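Open day at the Zaidi lab in Jerkthorpe, can kids try the arm?

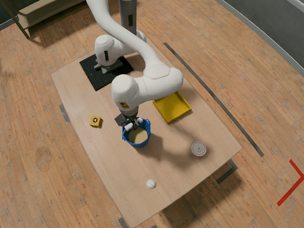
We have two kids signed up for the open day on 23 June 2022. The flyer says there will be a demonstration of an arm sorting small things on a table. Do visitors get to run it themselves, or is it watch only? It's a long drive from Rituvton and I'd like to know before we go.

Posted by rituvton_dad

marlow34
Went in May. You watch first, then anyone over 8 can have a turn on the simulator. The real arm is staff only. Turns were short and there was a line, so go early. They take 18 people per group and you need to book the group at the front desk when you arrive. The talk before it is dry for kids.

benchpress
no idea about the arm but parking is $2 and the lot fills up

Ivasen_fan
The simulator is on the second floor, room 156. You pick an object and tell the arm where to put it. My daughter went for the yellow cube every time. Wear closed shoes if you want the workshop tour, they do check.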